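2023年11月17日 実験ノート(調剤・回収品ライン)

オピオイド貼付剤の残存薬物量測定、5回目。担当は自分とIdun Ekström。前回のノートは9月で止まっているので、その間の変更点も一緒に書いておく。

目的は前回と同じ。使用済み貼付剤にどの程度の有効成分が残っているかを測り、回収袋に入れた状態でどこまで不活化できるかを見る。病棟側から「使い終わったものはもう薬が入っていないと思っていた」という声が出ているので、説明資料に載せられる数字がほしい。ただし今回の値はまだ予備なので、外には出さない。

試料
・回収貼付剤 38枚(剥離後、二つ折りで密封されたもののみ)
・未使用品は対照として別ロットから
・不活化袋はPilura、比較としてBododleyの吸着材入り袋

受け入れ時に台帳と突き合わせ。枚数は合っていた。1枚だけ粘着面が完全に閉じておらず、繊維くずが付いていたので、抽出には回したが集計では印を付けた。除外するかどうかは次の打ち合わせで決める。自分は除外でいいと思うが、Idunは実際の回収品はこんなものだから残すべきという意見。

抽出条件
メタノール抽出、1枚あたり300 mL。前回は容器の壁に貼り付いて溶媒に触れない部分が出たので、今回はメッシュで挟んで沈めた。振とうは一晩。ろ過後に希釈してLCへ。カラムは前と同じものを使い続けているが、ピークの後ろが少し尾を引くようになってきた。まだ定量には影響しない範囲。次のバッチの前に交換する。

Öbergの振とう機は速度表示と実測が合わない。タコメーターで測って合わせた。表示値をそのまま記録に書かないこと。過去の記録で表示値しか残っていないものがあり、比較するときに困っている。

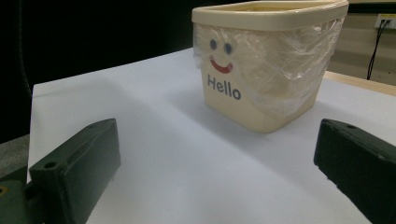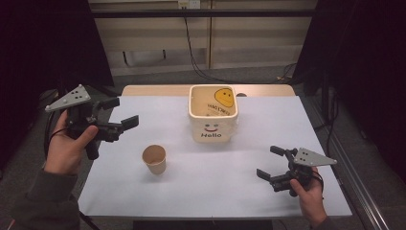
安全面
手袋は二重。外側は貼付剤1枚ごとに交換。粘着面に触れた手袋で冷蔵庫の取っ手や筆記具を触らない。前回、ペンを拭き取り検査したら微量に出たので、ペンは作業台専用のものを置きっぱなしにした。ノートの記入は手袋を外してから。
ナロキソンは入口横の棚の上段。使用期限を確認、問題なし。単独作業は引き続き禁止。昼休みにかかる場合は途中で止めて施錠する。

結果(速報)
対照は表示量に対してほぼ期待どおりの回収率。使用済みのほうはばらつきが大きい。貼付期間の記載がある試料とない試料を分けて並べると、記載ありのほうは比較的まとまる。記載なしは途中で剥がれたものが混ざっている可能性が高く、平均を出しても意味が薄い。
最大値を示した試料は番号565。面積値が飛び抜けていたので再注入したが同じ値だった。台帳では「入浴時に剥離」とあり、つじつまは合う。測定ミスとして扱わず、そのまま残す。

不活化袋の比較は途中。Piluraは水を入れてから袋の中で全体が湿るまで時間がかかる。折りたたんだ貼付剤の内側には水が届きにくいようで、開いた状態で入れたものと差が出そう。とはいえ病棟で開いて入れろとは言えない。触る回数が増えるだけなので、二つ折りのまま入れる前提で評価する。
Bododleyは袋の口が固く、手袋二重だと閉めにくい。閉めたつもりで少し開いているのが1つあった。性能とは別に、使い勝手の欄に書いておく。

データの保存
クロマトの生データはPrumardのサーバーに移した。ファイル名は試料番号のみ。患者に結び付く情報は台帳側にも入れない取り決めなので、病棟から届く袋にラベルが残っていたら、受け入れ担当がその場で剥がして細断すること。今回は2袋に残っていた。病棟の窓口には連絡済み。

廃棄
抽出後の貼付剤とメッシュは密封して規制薬物の廃棄缶へ。抽出液の残りは専用の廃液タンク。流しには少量でも流さない。廃棄記録には自分とIdunの両方が署名した。缶は残り三分の一くらいなので、次のバッチの途中で足りなくなる。回収の依頼を早めに出す。

気づいたこと
・マトリックス型とリザーバー型を同じ表に入れているのは見づらい。表を分ける。
・リザーバー型はゲルが漏れると回収率が読めなくなる。切らずにそのまま沈める手順に変更したい。
・検量線の一番下の点が不安定。希釈系列を当日調製に戻す。作り置きは便利だが、信用できない。
・「使用済み」という言い方が病棟で誤解のもとになっているなら、資料では「剥がした後の貼付剤」と書いたほうがいいかもしれない。

次にやること
カラム交換、検量線の取り直し、不活化袋の続き。袋から取り出す時点を決めておかないと前回のように比較できなくなるので、作業前に表に書き込んでおく。565は残液を冷蔵で保管中、棚の下段の左。捨てないこと。
病棟向け資料の下書きはIdunが持っている。子どもやペットの手の届くところに捨てない、という部分を先に持ってきて、数字は確定してから入れる。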